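Skorka Two-Arm Bench
Hose and tube joining cell
Wusosell / Equipment / Assembly benches

Open day at the Magalhães building, 25/04/2023

We put the Skorka on the floor at our spring open day and let people stand right up next to it, and I don't think I have talked about rubber hose for that long in my life. If you came by, thank you! If you couldn't, this page covers what we were running and what came up, with the bench specs further down.

The job was one that anybody who has built appliances or small pumps will know. You have two pieces of flexible hose. One end has to go onto the other, straight, all the way up to the stop. People do it with two hands and hardly look. A machine has a much harder time of it, because the hose bends when you pick it up and bends again when you push on it, and no two pieces lie on the table quite the same way.

So the Skorka has two arms that face each other across an open bench. There is no nest, no clamp and no shaped tray for the hose. You lay the pieces down more or less where you like, each arm picks up the one on its side, and the two meet in the middle. 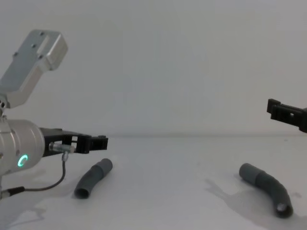
We let visitors set the pieces down themselves for most of the afternoon, and they were not kind about it. Hoses went down pointing away, pointing at each other, turned over, right out near the limit of the reach. The arms missed a few of those. When a pick fails, the arm backs off, looks again and takes another try from a slightly different angle, and after the fourth miss it stops and asks for help. You clear it on the panel and carry on.

What people liked best was the slow part. The arms bring the ends together quickly and then ease off for the last 40 mm, feeling for the edge of the cuff. If the push gets heavy too early, the moving arm tilts a little and tries again. It looks a lot like someone threading a needle, and several people went quiet watching it, which I enjoyed very much.

A full cycle isn't fast yet. A good operator will beat it on a single joint, and we said so to everyone who asked. Where the bench earns its space is on long runs of the same awkward joint, the kind that leaves people with sore thumbs by lunch. 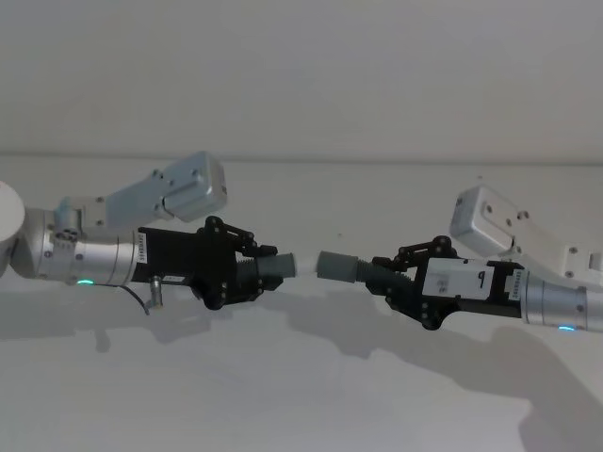

Ingegerd Rustad wanted to know what happens with a hose that has been sitting in a cold warehouse all of December. Stiff hose needs a harder push, she pointed out, and a limit that suits a warm piece might give up on a cold one before it is properly seated. She would want a separate setting for that, and a way to check it on the first piece of the shift.

Fair point, and it's now on our list. At the moment you can save a push limit for each part number and pick it from the panel, so you could keep a winter version and a summer version under two names. It works, but it's clumsy. Having the bench try one piece and suggest a limit would be a lot nicer - we've started on that with the hose samples from our Cullar workshop.

The other question that kept coming back was about the fingers. They close in parallel and have fine ridges on the inner faces. Changing a set takes a hex key and a few minutes, and we did it a couple of times on the day for people who asked to see it.

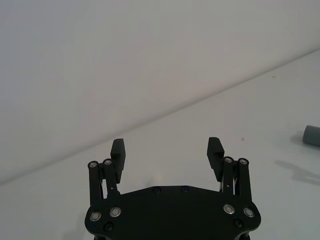 Skorka gripper, fingers open.

Bench details

Layout: two arms, facing, on a shared flat table
Grippers: parallel, electric, one per arm
Sensing: camera on each wrist, force sensing at each wrist
Grip force: adjustable up to 140 N
Final approach: slow feed over the last 40 mm
Retries: up to 4 picks before the bench calls an operator
Part memory: 2000 saved joint programs
Surface: plain white top, wipe clean

Shipped with the bench: both grippers, one spare set of finger pads, control panel, cables and the printed setup guide. Guarding is quoted separately and depends on your floor plan.

Bringing your own parts

We're happy to try your hose on our bench. Send a handful of each piece, old stock and new if you have both, and a note on how far the joint should go on. Please leave them loose in the box - taped bundles take a set and then we end up testing the tape. We'll send back the joined samples along with the force traces, including the ones that went wrong.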